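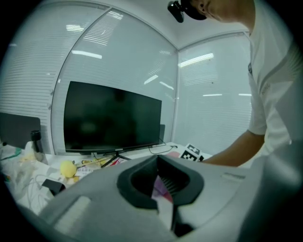

I've been putting off writing about the office blinds for weeks, mostly because I know how it sounds. But three people have asked me about them since I mentioned them in my January post, so okay, blinds! Our little corner room at Drilside is glass on both sides, and when we moved in everybody told me how lucky I was. All that light! What I had was a fishbowl. So up went white venetian blinds on both walls, right into the corner where the glass meets behind the big monitor, and I like them so much more than I thought I would. With the screen off and the ceiling lights bouncing off the glass, the place has this calm, stripey look that I've gotten weirdly attached to.

My first choice was roller shades, for the record. Duangjai Klinhom (she runs the front desk and has better taste than the rest of us put together) talked me out of it over lunch. Her point was that a roller is either up or down, and with slats you can tilt them and still tell if there's somebody in the hallway waiting for you. She was right and I've told her so, twice.

The price for the pair came to $281, plus a tip for the guy from Retamal who hung them. He was done before my coffee got cold. I'd set aside the whole morning and then had to go do real work, which was a letdown.

Now the bad part. Dust. Oh my gosh, the dust. White slats show everything, and there are a LOT of slats. I tried one of those fuzzy three-finger tools and it mostly moved the dust to the desk. What works for me is an old cotton sock over my hand, a tiny bit damp, with the slats closed one way and then flipped and closed the other. I do it every other week while I'm on hold with Flukatel, so it's basically free time.

The desk is next. The cables are a disgrace, and I've been looking at a tray that screws on underneath, but the reviews are all over the place and I don't love the idea of drilling into something that isn't mine. If you have one that clamps on and doesn't sag, please leave me a comment with the name. I also want a plant in there, and Duangjai says no ferns.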